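Fimholm two-drawer desktop cabinet, 3 months on

Reviewed by Heloísa Bastos

The Fimholm ships flat in one carton. Assembly needs a Phillips screwdriver, wood glue and 50 minutes. The panels are pre-drilled and the holes line up. I had to back out one screw and start it again at the rear left corner, where the pilot hole is shallow. Glue is optional according to the leaflet. I used it on the drawer boxes only.

The drawers run on wood, with no metal slides. Out of the box the lower one binds when pulled from one side. Candle wax on the runners fixed it. There are no stops, so a drawer pulled too far comes out in your hands. The Tukano at a similar price has stops but a thinner back panel, and it racks when pushed.

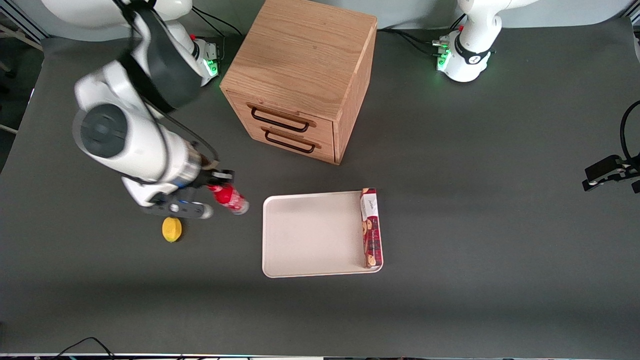
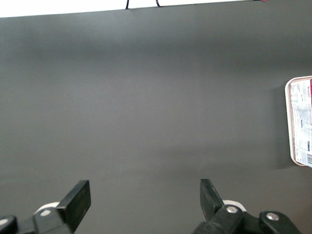 Small kitchen goods are what I bought the cabinet for, and shape matters more than weight. Anything round needs a divider. A lemon as small as the yellow one on the dark tabletop will travel the full depth of a drawer each time it is opened, and a bottle laid on its side does the same. I cut one divider from 8 mm board and stood it across the upper drawer. Flat packs of food stay where they are put and go in the lower drawer.

Finish is adequate. The front edges are sanded, the undersides are not, and bare feet will scratch a matte surface. I added felt pads from Nerkulero, 2 per side. The Chiang cabinet comes with pads fitted but costs more and has a single deep drawer.

Rating: 3 out of 5. Would be 4 with drawer stops.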